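Closton, abril

**Poirier abre en Closton una sala para preparar juegos de mesa donados**

La firma Poirier estrena el jueves una sala donde se revisan y guardan en cajas juegos de mesa usados. Saldrán 80 lotes - 23 de ellos con destino a Drakard.

«El cartón corriente nos basta», explica Annelies Grabner, responsable de la sala.

Un cubo verde con puntos en una cara, sobre una caja de cartón abierta.
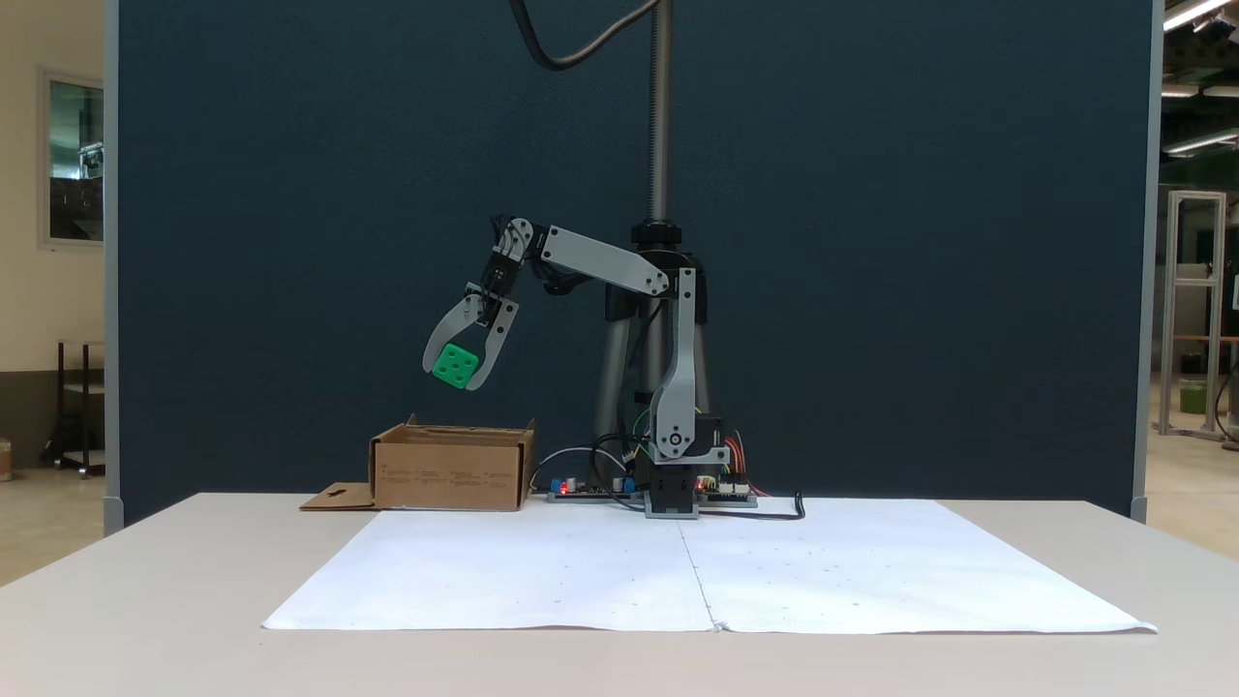
## Entregas

Se reciben juegos los jueves desde las 9. Contacto: Myung-ja Wang.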